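Laborbuch, Samstag, kurz nach neun

Indigo, dritter Anlauf! Die Küpe von gestern riecht kräftig, die Oberfläche schimmert kupfrig, und darunter ist die Flüssigkeit gelbgrün. Ansatz wie gehabt: 500 ml Stammküpe, Fructose statt Dithionit, Kalk bis pH knapp über 11. Marit Skjelbred schwört auf längeres Reifen, ich war wie immer zu ungeduldig. 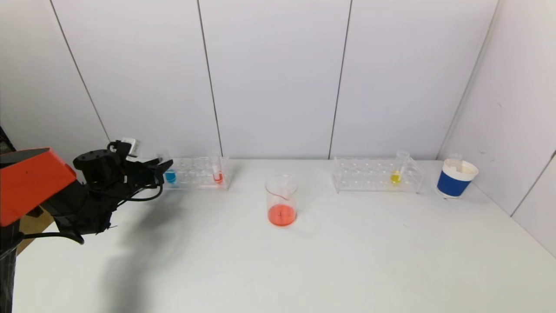
Arbeitstisch, hinten an der Wand die Glasgeräte

Wollproben von Grenard, je 5 g, über Nacht eingeweicht. Nach dem ersten Zug noch blass, nach dem dritten ein Blau, das ich so bisher nur aus Büchern kannte. Die Leinenstreifen (Lellow, ungebleicht) nehmen langsamer an, werden dafür sehr gleichmäßig. Till Strobel meint, das liege am Entschlichten - er hat mehr als 195 Minuten gekocht, ich beim letzten Mal nicht mal die Hälfte. Muss ich ihm wohl lassen. 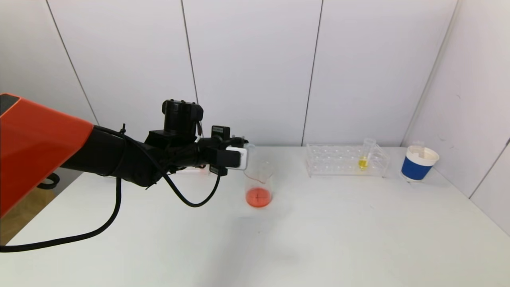

Klares Becherglas auf dem weißen Tisch

Offen: Reibechtheit, vor allem bei der Wolle. Probe 4 färbt auf dem weißen Lappen noch deutlich ab, also länger spülen und mit einem Schuss Essig neutralisieren. pH nach dem letzten Zug auf 10,2 gefallen, vor der nächsten Runde Kalk nachgeben und ruhen lassen.

Montag früh: Lichttest am Südfenster ansetzen, halbe Streifen abdecken. Marit bringt Krapp mit, dann probieren wir endlich Violett!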